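Informe de avance para la Fundación Brulden - septiembre
Taller de ordenación y reparto Prundach
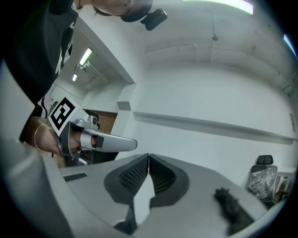 Queridos amigos de Brulden: el trabajo de ordenar la ropa y los enseres donados sigue a buen paso, y nos hace mucha ilusión contároslo con calma. Llevamos ya 268 prendas clasificadas y 67 cajas cerradas para el reparto, más de lo que soñábamos en primavera. La sala de paredes y techo blancos nos está dando un resultado estupendo - se trabaja muy a gusto en ella - y quisiéramos conservarla otros tres meses.

Loan Lò se ocupa ahora de los lotes de Tôn, que llegaron muy mezclados y piden paciencia. Nos faltan dos estanterías y cinta de embalar; el presupuesto va aparte. ¡Gracias de corazón por vuestra confianza!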